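Rotary packing table, monthly inspection
Tatance packing hall, Line 3
Month: February
Done at: start of early shift, before the 6.15 run
Table: Zusine rotary, green belt, round centre opening

Isolate at the wall switch and hang the tag before any item marked with a star. Comments go under the item. If a thing passes and there is nothing to say, write OK and move on.

1. Area and floor
Walkway clear on all sides: OK
Floor under table swept: needs doing again. Bits of cardboard and two cable ties near the outfeed side.
Drain cover seated: OK
Lighting over table: OK. The reflections off the belt are strong from the operator side, so look at the surface from more than one angle or you will miss marks.

2. Isolation and stops
Wall switch locks off: OK
Emergency stop, infeed side: OK, tested with the table running empty
Emergency stop, outfeed side: works, but the button is stiff. Reported to maintenance last month as well.
Restart needs a separate press of the start button: OK

3. Belt surface *
Cuts, nicks, lifted edges: none found
Residue: a thin film near the infeed, wiped off with the Joo cleaner. Do not spray it straight on to the belt, put it on the cloth.
Joins: OK. Run a hand along them with the power off.
Tracking: belt sits evenly against the outer rim the whole way round.
Hours since last belt change: 3,395. The Jornunance service sheet has the next look at this booked for spring.

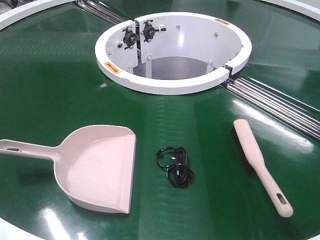 4. Centre ring *
Collar secure, no movement when pushed: OK
Top lip clean and free of sharp spots: OK
Gap between ring segments: check that product cannot wedge in it. Nothing caught this time.
Bolt heads on the inner wall: all present and tight. Do not use the long spanner on these.
Black adjustment knobs: hand tight. One had been backed off about half a turn, put back to where it was. If you move a knob, write it in the line book.
Inside the well: clear of dropped product. Use the grabber for anything at the bottom, do not lean in.

5. Outer rim and guards *
White rims: wiped, no cracks
Guard over drive: fitted, all fixings in
Warning labels: the one by the infeed is peeling at a corner. Replacement needed.

6. Running check
Guards on, tag off, people clear. Run empty for 3 minutes.
Noise: slight tick on the outfeed side, same as January. No worse.
Belt stays flat over the middle band: OK
Test load of 174 items at normal speed: no jams, none went over the inner ring.

7. Actions
Free up or replace outfeed stop button. Urgent, do this before the next long run.
New warning label, infeed.
Sweep under table.
Find the source of the tick. Maintenance to listen with the drive guard off and the table locked out in between.
Order cleaning cloths, down to the last pack of 400.

Result: fit for use once the stop button has been seen to.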